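To: members-list
From: Office of the Secretary, Hájek Computing Heritage Society
Date: July 26, 2020
Subject: Re: Loan policy for the lending collection

Dear members,

The Office has received several replies to the notice on loans and thanks all those who wrote. The message quoted below raises the points most often repeated, and it is answered on the list so that every member has the same information.

> The notice says that loans are suspended "until further
> decision," but it does not say whether items already out
> should come back now or be kept. I have had one of the Atari
> machines and its manuals at home since March. I would also
> like to know whether the Gredo reading room will accept
> parcels, and whether the catalog on Plokeo is still being
> updated. The entry for my loan shows a due date that has
> long passed.

On the first point, members holding items on loan should keep them for the present. No item is considered overdue, whatever date the catalog displays, and no fees will be charged for the period of the closure. When the reading room reopens, each borrower will receive a separate message with a return date at least 6 weeks ahead. Members who are moving, or who can no longer store an item safely, should write to the Office before doing anything else.

On the second point, the Gredo reading room does not accept parcels. The building is open to deliveries on a limited basis only, and the front desk has no secure place in which to hold equipment. Two parcels sent without notice were returned to their senders by the carrier. Printed matter in ordinary envelopes may be sent to the postal address of the Society, which has not changed. 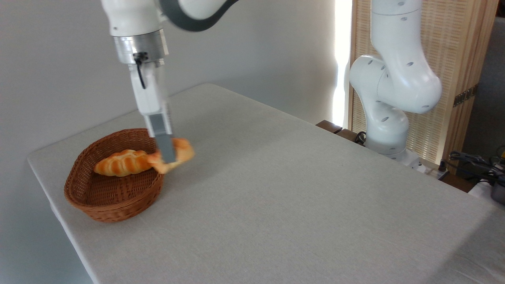
On the third point, the catalog is being updated, although slowly. The transfer to Plokeo covered 1,013 records, and the due dates were carried over from the old system exactly as they stood. Corrections to titles, authors and shelf marks are being made first. Loan records will follow. Members who notice an error in a description are asked to report it by e-mail with the record number in the subject line -- reports left in the comment field of the catalog are not forwarded to the Office.

A further question concerned the care of equipment during a long loan. Machines should be stored unplugged, in a dry room, and away from direct sunlight. Cartridges and disks should be kept in their cases and should not be stacked under other objects. Borrowers are reminded that the loan agreement does not permit the opening of any housing, even for cleaning. If a machine fails to start, please note the date and what was observed, and leave the item as it is. The borrower is not liable for faults that arise from age.

Members have also asked about the periodicals. Bound volumes were never part of the lending collection and remain available for reference only. Copies of single articles can be requested in writing, with a limit of 4 articles per member at one time. Requests are handled in the order received, and the present waiting time is over 2 weeks.

The rules on new loans will be placed before the members at the next general meeting. The draft text will be sent to this list in advance, and written comments will be accepted from members who are unable to attend.

Replies to this message go to the whole list. Questions about an individual loan should be sent to the Office directly.

Office of the Secretary
Hájek Computing Heritage Society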